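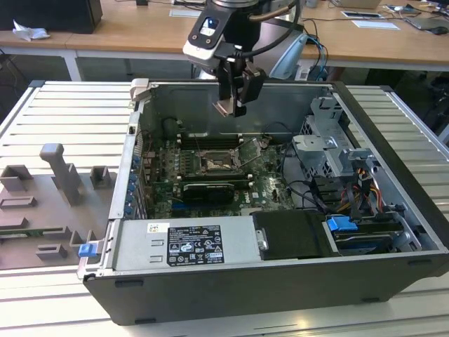 The Perkham gripper over the open Dell, fixture plate off to the left.

Gripper shoot-out on PC teardown: Perkham vs Goel two-finger

sneha_m
Joined: September
Posts: 34

Hello all, and apologies in advance for the length of this one. I've been reading the end effector board for ages and thought it was time I gave something back!

We've been trying out two grippers on old desktop towers at our little workshop in Broststead, the idea being to see which one copes better with pulling out the small stuff (memory, cables, that sort of thing) and putting it back again. One is the Perkham, the one in the picture with the little blue display on the wrist, and the other is the Goel, which a lot of you will know already. Same arm for both, same controller, same fixed camera looking on from the side.

I did 70 attempts at lifting a memory stick with each. The Perkham managed 52 and the Goel managed 34, which surprised me a good deal as I'd had the Goel down as the favourite. Most of the Goel's misses were on the way in -- the body is wider, and it kept nudging the drive cage before the fingers had got anywhere near the slots. I've left the CPU socket open in these runs so I can try the processor next, though I'm rather nervous about that one.

Happy to answer anything. Sneha (Maurya, if you ever met me at the old meet-ups)

oldbracket
Posts: 2,118

Lovely write-up, Sneha, and welcome. I do have a grumble, though, and I hope you'll take it in the spirit it's meant. If the Goel is hitting the drive cage then you're testing your approach path as much as the gripper. Tilt the wrist a few degrees and come in from the other side and I'd bet you get a good part of those misses back. I ran one for two years on router boards and never found the width a bother, once I'd stopped coming straight down all the time.

What fingertips are you using on the Perkham?

sneha_m

Fair point about the path, and I did wonder! I kept it straight down for both so that they'd be treated the same, but I can see that treating them the same isn't quite the same as treating them fairly. I'll put some tilted runs in on Sunday.

Tips are metal, with the tan bit towards the ends that you can see in the picture. I tried a softer pair early on and they were very kind to the plastic but they bent sideways as soon as they met a slot latch, so off they came.

tinwhistle
Posts: 407

I'm going to disagree with oldbracket, gently :) A tower on its side is basically a deep box with things poking up all round it. The power leads along one side, the cage in the corner, the graphics card sitting right by the socket. If a gripper needs a clever path to get into a box like that, I'd count it against the gripper, because somebody has to write the clever path, and then write it again for the next case that comes along. Ours is a mixed pile and no two are alike.

Metal tips near an open socket would have me hiding behind the sofa, mind you. Those pins are so easily bent. Have you got a force limit set on the close and on the way down as well?

oldbracket

Well, yes and no. You only write it again if you've hard-coded it. With a decent camera view you can choose the tilt from what's in the way. But I take the point that not everyone wants to go down that road for a memory stick.

sneha_m

tinwhistle -- there's a limit on the close, set in the gripper itself, and a separate one on the arm for the downward move. The arm one is the one I trust less. It's a Vurville controller and it reacts a touch later than I'd like, so I've slowed the last bit of the descent right down. It makes for dull watching but I've not bent anything so far (touches wood).

pippin_r
Posts: 61

Hello, newish here, so forgive a basic question. What's the grey plate with the posts on it for? And do you need it at all if the case is just lying on its side on the platform?

sneha_m

Not basic at all! It's a printed fixture plate. I wanted somewhere for the parts to go after they come out, so that the arm puts each one down in the same spot and can find it again for the refit. The slotted holders are the bit I use most. I'm on version 2 of it, the first had slots that were much too snug and the sticks jammed half way. The case itself isn't held by it, and I check that the case hasn't crept before every batch.

tinwhistle

Could you share the print file when you've got a minute? And do clamp that case! Crept by a millimetre or two is plenty to turn a good grasp into a miss, and it would do it to both grippers without telling you which.

oldbracket

Seconded on the clamp. There, we agree on something.

sneha_m

Clamp it is, then. I'll put the file up once I've tidied the underside, and I'll rerun the lot, both grippers, straight and tilted, with the case held down. Give me a week or so, the tilted ones take an age to set up.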